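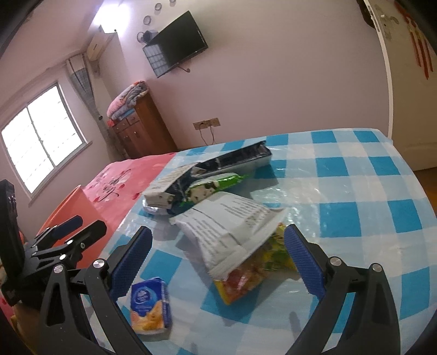

Hevton Snack Table: Frequently Asked Questions

Who is the snack table for?

Anyone who works in, visits or is currently lost in the Hevton building. You don't have to sign anything. You do have to say hello if someone else is standing there, though a nod is fine before nine.

What's on it?

Whatever people bring. Lately that means small cartons of milk, gummy candy and assorted packets in wrappers louder than their contents. We get requests for fruit. The people who request fruit are warmly invited to bring fruit.

How do I put something out?

Set it on the checkered cloth and walk away. No need to arrange it. Zeishan's birthday taught us that a pyramid of milk cartons has a short career.

Sorry, is it Zeishan or Zeeshan?

Zeeshan Awan. The sign by the stairs has it wrong too, and he's been very nice about it. He runs the table and answers the emails.

Why is there plastic over the tablecloth?

Have you met us? The cloth is blue and white and came from Zeeshan's aunt. The plastic wipes down in one go. Please don't peel up the corners to see if the cloth is real. It's real.

Can I open a bag and leave the rest?

Yes, if you fold the top over. A bag left gaping turns its gummies into gravel by the next morning, and then we all have to be polite about them. Clips are in the drawer under the kettle, next to the spoons and the 3 batteries that may or may not be dead.

What about milk?

Small cartons only. One carton, one person, one sitting. If you open it, it's yours, and so is whatever happens to it over the weekend. Unopened ones that need to be cold go back in the fridge at the end of the day.

I have an allergy. Can I trust the table?

Trust the labels. Leave things in their original packaging so the rest of us can read the ingredients, and don't tip candy into a bowl, however festive you're feeling. Gummies often contain gelatin, so check if that matters to you. If a packet is in a language you don't read, ask whoever brought it, or skip it.

Does it cost anything?

There's a jar. The usual is 50 cents for a small thing. Last July the jar was found to contain 40 cents, a button and a bus ticket to Lokarstead. The bus ticket was used, so please stop claiming it as a contribution.

Can I take some home?

One for the road is fine. Filling a tote bag is shopping.

Someone took the last green packet and left the empty wrapper. What can be done?

Very little. We've looked into it.

When is the table cleared?

Every Thursday at four. Wrappers go in the trash, cartons get rinsed first, and anything past its date goes out no matter who is fond of it. Next clear-out is Thu 8 March. Bring a damp cloth if you'd like to help, or stay at your desk and look busy like everyone else.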